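The packing bench at the Destgate school supply drive is in the back of the old Bukirley building, past the coat racks. The woman who runs it has been filling bags there for six years. She asked that her name be left out, and said the work was the same whoever did it.

The drive gave out 734 bags last year. Most were bought new, and 100 came in secondhand. "Those take longer," she said. "You go through every pocket. We find gum, bus passes, one time a retainer."

She packs with the bag lying flat on the table, pockets up. People who are new to the job tend to stand it upright and drop things in from the top. "Then the books bend and the bag tips over," she said. "Lay it down. Slide the books in against the back panel, biggest first." 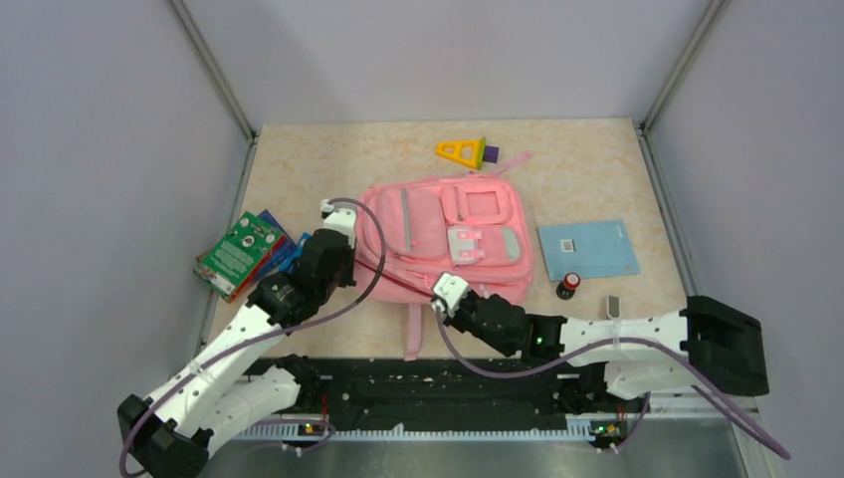

A pink backpack on the table in May, with books to the left and a yellow toy-like tool behind it.

Books come from a store called Restrepo, which donated 300 of them this spring. Toys are harder to plan for. She puts one in each bag for the younger grades if it fits without forcing the zipper. "If I have to pull, something comes out," she said. "Zippers are what go first on these."

Straps are her other complaint. She leaves them hanging free while she works and tucks them in when the bag is closed, so they don't catch on the next one in the bin. Bags with a lot of small pockets get pencils and erasers in the front and nothing in the rest. Kids like to fill those themselves, she said.

The finished bags go to Vela, the after-school center across the street, where families pick them up until 6 p.m. She doesn't usually go over. "I see them around town," she said. "I know the bags."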